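Laundry sorting

Laundry sorting is the practice of dividing clothes and household cloth into groups before washing, most often by color, fabric and how dirty the items are.

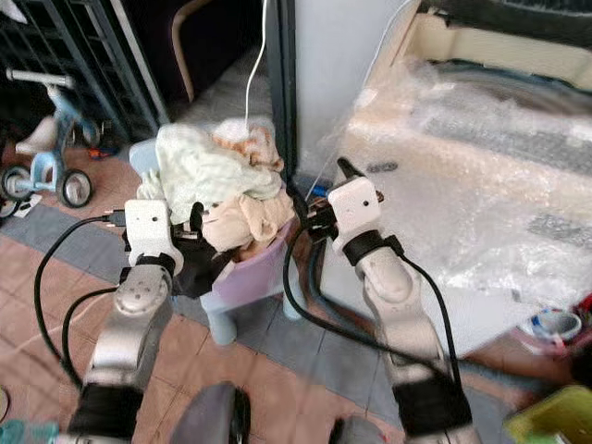 The usual advice calls for separate loads of whites, darks and brights. Much of it dates from a time when dyes ran more easily and hot water was the norm, and household guides have gone on repeating it with little testing. The case for sorting by color is strongest for new, deeply dyed cotton. For older clothes washed in cold water, the case is weaker.

Claims about savings deserve similar caution. A home survey in the town of Vanddale, often quoted in advice columns, covered 504 households, of which 233 said they sorted every load. It relied on what people said they did — a poor guide to what they do — and did not check whether their clothes lasted longer. A later trial in Woltura washed 20 mixed loads and reported no visible color change in most of them, but it ran for only 6 weeks, too short a time to say much about slow graying.

Sorting by fabric has better support. Heavy items such as jeans and towels rub against thin knits, and they dry at a different rate. Zippers and hooks can snag loose weaves whatever the color of the load.

So-called color-catching sheets are sold as a replacement for sorting. They do pick up some loose dye, though a stained sheet does not show that the dye would otherwise have settled on other clothes.

See also: Clothes dryer; Dye transfer; Ironing

Last edited October 12, 2022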